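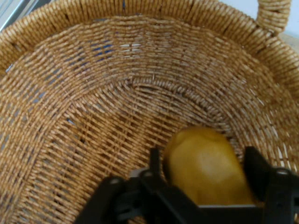 Rostam Ansari pidió en la última reunión de usuarios que el mercado cooperativo de Floseck dejara de cerrar a mediodía, pues quienes trabajan en turno de mañana encuentran los puestos recogidos cuando llegan. Su petición, a la que se sumaron otras intervenciones en el mismo sentido, fue trasladada a la Dirección y ha sido atendida en parte en el nuevo régimen de horarios, aprobado el 16 de febrero de 2026.

**Nuevo horario**

El mercado permanecerá abierto de forma continuada entre las 8.30 y las 15.30 horas. La apertura de tarde se mantiene en dos jornadas semanales, de 17.00 a 19.30 horas, conforme al calendario expuesto en el acceso principal. La recogida de encargos podrá efectuarse en cualquiera de esos tramos, previa presentación del justificante de pedido.

La consulta previa recibió 286 respuestas válidas. La opción más respaldada fue la apertura continuada; la ampliación de todas las tardes, que también contaba con apoyos, no ha podido incorporarse por falta de disponibilidad de los puestos de productores de Boltamia, cuyo transporte de regreso sale a primera hora de la tarde. La Dirección volverá a examinar esta cuestión en octubre.

**Fruta y hortaliza de temporada**

Continúa la venta de cítricos y de manzana de conservación. Los puestos ofrecerán además alcachofa, puerro y acelga mientras se prolongue la campaña de invierno. Se recuerda a los socios productores que toda partida debe exhibir en lugar visible la procedencia, la variedad y el precio por kilogramo. En las ventas por pieza se indicará asimismo el precio unitario.

Los pedidos para comedores escolares se regirán por el procedimiento vigente: solicitud por escrito con cinco días hábiles de antelación y confirmación por parte de la oficina. No se admitirán modificaciones verbales una vez confirmada la entrega.

**Obras en la nave Salehi**

La sustitución de la cubierta de la nave Salehi ha sido adjudicada a la empresa Fladitow. Durante los trabajos, los puestos 14 a 22 se trasladarán al pasillo lateral y conservarán su numeración. La carga y descarga se realizará exclusivamente por la puerta norte, antes de la apertura al público.

**Cuotas y altas**

La cooperativa cuenta en la actualidad con 2.516 socios consumidores. La cuota anual no experimenta variación. Las solicitudes de alta y los cambios de domiciliación bancaria se tramitan en la oficina del mercado, planta baja, en horario de mañana. Los socios que deseen recibir este boletín en papel deberán comunicarlo en la misma oficina.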